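Section 6. Running the Hand-Held Gripper Demonstration at an Open Day

Applies to: Foro hand-held gripper, Prutolum recording software, Kaushik marker cards
Revision date: 2018-11-25 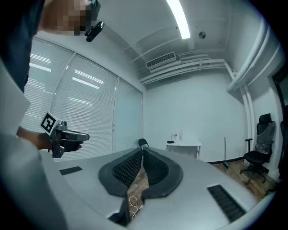

The demonstration takes place in an ordinary meeting room or office and uses one gripper at a time. One operator holds the gripper and a second person, called the host in this section, talks to the visitors. Do not combine the two roles. An operator who is answering questions tends to let the gripper drop, and the track is lost.

Section 5 (charging and first pairing) must be completed before you start.

6.1 Preparing the room

1. Choose a room with a clear walking path between the door and the work area. Allow at least 300 cm on the visitor side.
2. Close the window blinds fully. Daylight that changes during a session affects exposure more than a fixed ceiling light does.
3. Switch on all ceiling lights and leave them on for the whole visit.
4. Move cables out of the walking path. Tape down any cable that has to cross it.
5. Set out the objects to be handled. Use light items with a firm surface.

NOTE: Chairs and other furniture can stay. The tracking software works better in a room with visible detail than in one with bare walls. Do not move large items once step 6.3 has been done.

6.2 Fitting the marker card

1. Check that the marker card is flat. Replace it if it is creased or if the black border is scratched.
2. Place the card on the rear mount and press until both tabs engage.
3. Check that the white margin is visible on all four sides of the black border.
4. Tilt the gripper through its normal range of motion. The card must not shift.

CAUTION: Do not laminate the card or cover it with clear tape. Reflections from ceiling lights can hide part of the pattern.

6.3 Mapping pass

1. Start Prutolum and select Visit Mode.
2. Hold the gripper at chest height with the jaws pointing away from you.
3. Walk slowly around the work area, keeping the jaws roughly level. The pass takes 56 seconds.
4. Return to the starting point and hold still until the status line reads MAP OK.
5. If the status line reads MAP WEAK, repeat the pass at a slower pace. Keep people outside the work area while you do so.

6.4 Demonstrating a grasp

1. The host introduces the task in one or two sentences.
2. The operator brings the gripper to the object from above, at a steady speed.
3. Close the jaws until the object is held, lift it about a hand's width, and set it down.
4. Press Stop in Prutolum. The host then shows the recorded path on the display.
5. Repeat with a different object if time permits - most groups lose interest after the third.

CAUTION: Keep fingers clear of the jaws. The grip is operated from below, and a visitor standing beside the operator may not see the jaws begin to close.

6.5 Letting visitors try

1. Limit the group to 6 people inside the work area.
2. Hand over the gripper with the jaws open and the recording stopped.
3. Show the visitor how to wrap the hand around the grip without covering the marker.
4. Start a new recording for each visitor. Do not mix visitor recordings with those made by the operator.
5. Delete visitor recordings at the end of the day unless a signed consent form is on file.

NOTE: Free storage falls quickly in Visit Mode. Prutolum stops recording without a warning tone when 100 recordings are held in one session folder. Open a new folder before the second group comes in.

6.6 After the visit

1. Remove the marker card and store it flat in the Lideck case.
2. Wipe the grip and jaws with a dry cloth.
3. Copy the session folders to the archive drive, then clear the device.
4. Enter any lost tracks or jaw faults in the visit log, with the recording number.

Corrections to this section should be sent to Refilwe Kruger, quoting the step number. The next revision is planned for December.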